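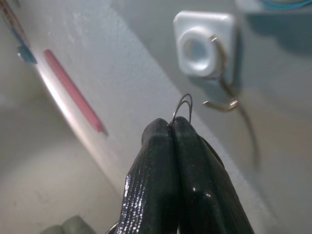
## Monthly check: keys, doors and exits, Mimau Hall

Date of check: Apr 12, 2018
Form no. 3676

Comments are written under each point. Please do not erase old comments, only add new ones.

- [x] **Front door.** Closes by itself and the lock catches. The colour of the new paint is not the same, but this is not a safety matter.
- [ ] **Back door to the lane.** The bolt is stiff. I could open it with one hand only after the third try. Must be oiled before the next hire.
- [x] **Exit path, main room.** Clear for its full width. Chairs were stacked correctly, I thank the evening group for this.
- [x] **Emergency lights.** Tested by the button, all came on.
- [ ] **Key hooks.** Four white hooks in one row. Labels must be put over them, in the same order as the key list.

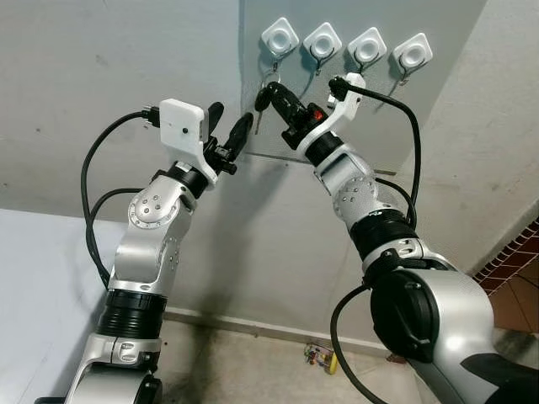

*Photo: Trumevska Property Care*

- [x] **Key list.** Agrees with the book. The spare for the meter cupboard is with Cherkaoui Locksmiths until they cut a second one.
- [x] **Fire extinguisher, kitchen.** Needle is in the green part, seal is not broken, tag is good until August.
- [ ] **Capacity sign.** The old sign says 200 persons, the permit says 100. The sign is wrong and must be changed first of all.
- [ ] **Outside step.** The yellow edge is worn at the left side. Clindedeo gave a price of about $400 for the whole step, to be approved by the centre office.

Open points: back door, hook labels, capacity sign, step. Copy of this form goes in the blue folder.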